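Unit 4 handout: Surface hygiene and cleaning validation in small food premises

Read before Wednesday's tutorial. Bring your own copy of the Ballville site plan.

4.1 Terms

Cleaning removes soil - grease, starch, protein film, mineral scale. Sanitising reduces the number of viable organisms on a surface that has already been cleaned. The two steps are recorded separately. A sanitiser applied over residual protein loses much of its activity, and chlorine-based products are the worst affected.

Soil is classed by what dissolves it. Sugars and most salts come off in water. Fats need an alkaline detergent and heat. Mineral scale needs acid. Denatured protein, once baked on, usually needs a chlorinated alkali and mechanical action.

4.2 Mechanical action

Four variables govern a manual clean: time, temperature, chemical concentration and mechanical force. Reducing one means raising another. Brushes supply force locally and reach into joints that a cloth bridges over. Bristles should be synthetic, colour-coded to a zone and inspected each shift. Splayed or frayed tips are grounds for replacement under the Skellent schedule used in this course. 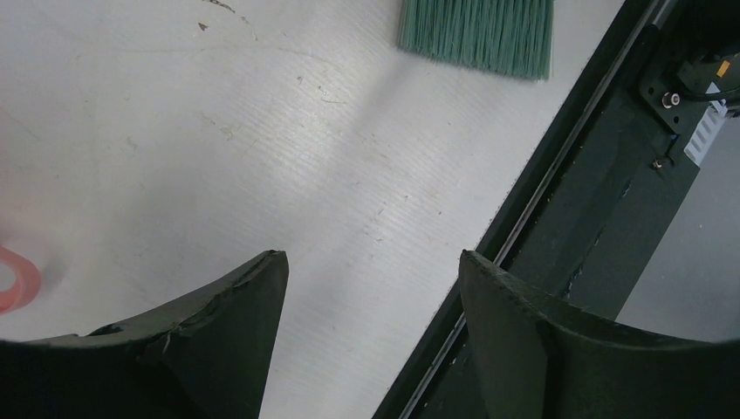

4.3 Surface finish

Smooth, non-absorbent, light-coloured surfaces are preferred. Pale finishes show soil early, although transparent films remain invisible on any colour. Joints, fixings and edge trims are harbourage points and go on the swab plan before the open areas do.

In the Ballville exercise, 482 swabs were taken over one season. Of these, 145 exceeded the action limit, most of them from seams and the undersides of rails. Flat bench area contributed very few failures. Plot your own results by location type before you calculate any overall rate - a pooled figure hides this pattern.
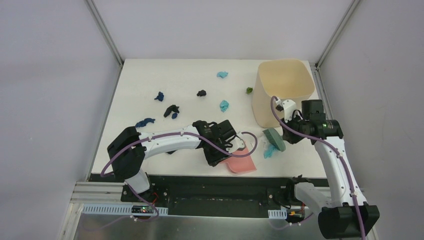 4.4 Sanitiser contact time

The surface must stay visibly wet for the full contact time on the label. For the practical, use the Skeltirura concentrate diluted to 600 ppm and confirm with a test strip. Discard the solution at the end of the session.

4.5 Reading and tasks

Kozłowski, chapter 4, sections on biofilm and rinse water.

Draft a swab plan for one preparation bench. Mark seams, fixings and open surface separately and state the action limit you have used.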